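Rivia Zhuyin Starter Set — review
By Valbona Vasić
Posted July 15, 2022

Quick one because the school year sneaks up and people keep asking me about this set. Rivia Zhuyin Starter. Paid $84 for it, own money, no discount. We've been on it since March, mostly before dinner, sometimes in the car.

What you get: workbook, card deck, wall chart, login for the audio. That's the box. No pencils, no stickers, whatever the website shows you in the banner.

Workbook first. Good paper, takes marker without bleeding. Stroke order is clear and the arrows are big enough for a kid to follow. Boxes start huge and shrink as you go, maybe a little too fast — my younger one hit the wall around the retroflex sounds and we just photocopied the early pages and kept going. Binding is glued and it won't lie flat. I cracked the spine on purpose in the second week and now a few pages are coming loose. Spiral binding, please.

The teaching order is the traditional one, straight down the chart. Fine by me. If you want a set that starts with easy vowels and builds real words right away, you want Grandari, not this.

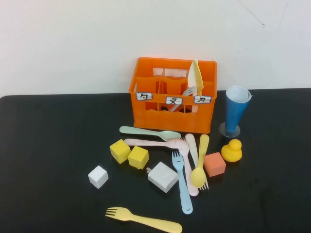
Audio is the reason to buy. 200 tracks, one speaker, Taiwan accent, slow without sounding like a robocall. Each sound alone, then in a word, then a short line. The tone drills are better than anything I had as an adult learner. My older one picks out second and third tone more reliably than I do, and tells me so.

The login is a pain. Logs you out every couple days, no download button, and the player forgets where you were. If your on a bad connection it stops mid-word. I ended up keeping a list on the fridge of what track we'd reached. For $84 I'd expect an app, or at least files.

Cards. Symbol on the front, picture and word on the back. Pretty drawings. Coating is slick and they slide all over when you try to shuffle. Corners held up OK. Bigger gripe — some of the picture words are things my kids have never said in any language. Why is there an inkstone. Give us noodles. Give us socks.

What worked better than the cards was putting the symbols on stuff and asking for it. Tape, paper, marker, done. Play food, cups, a basket, whatever is lying around. One symbol goes up, kid finds something that starts with that sound. You make the mistakes with them and it takes no prep. The parent guide gives this kind of game half a page at the very end, and it should be the first chapter.

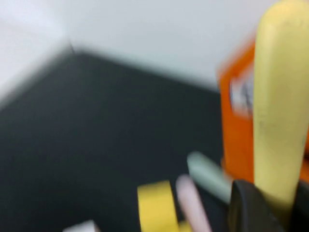 Page 2 of 3

Parent guide is thin in general. Translated, I think, and somewhere along the way the explanations of tone marks got scrambled. The rule for where the mark goes is right in the workbook and wrong in the guide. I wrote to Rivia about it, got a nice reply and a corrected PDF the next day. Credit for that. Still printed wrong in the box though.

Also no plan for families where only one parent speaks. The guide assumes somebody at home can just model the sounds all day. I can do it, my husband can't, and he does bedtime. He plays the audio and points at the chart. Works okay. A page of tips for him would of been nice.

Chart: laminated, big, readable from across the room. Best thing in the box after the audio. It's been on our kitchen door the whole time and gets more use than the cards ever did. 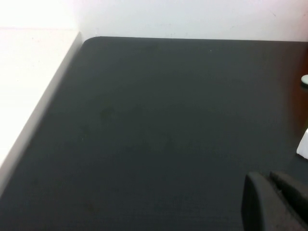
Nga Âu wrote after my first post on this to say I was too easy on the pacing: with her twins the workbook was moving to blended sounds before the single ones had stuck, and she ended up going through the first unit twice and skipping the unit tests completely. She'd still buy it again, mainly for the audio, but would hold the book back until the kids can say everything on the chart.

Fair. I'd go along with that, at least for under-sixes. We skipped the tests too.

Compared with the others I've tried: Grandari is cheaper and more fun, weaker on tones. Panaver is nice looking and mostly pinyin with the zhuyin tucked in small print, so skip it if zhuyin is the point. Rivia is the driest and the most thorough.
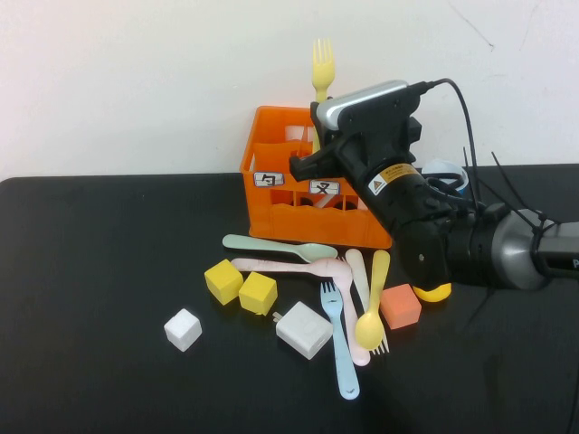

Crate with ㄅ and ㄆ tags, yellow fork standing in it.

Time needed: the guide says 30 minutes a day. No way. We do one page and a few tracks and quit while everyone's still friendly.

Good: audio, wall chart, paper quality, customer service.
Bad: login, glued spine, slippery cards, guide errors.

Buy if you're already set on zhuyin and have a kid who'll sit for a workbook. Otherwise borrow one first, our library had it on the shelf with the cards missing and the login still worked.

4 out of 5. Would be higher with a download button. Will update when the second level gets here, it's backordered.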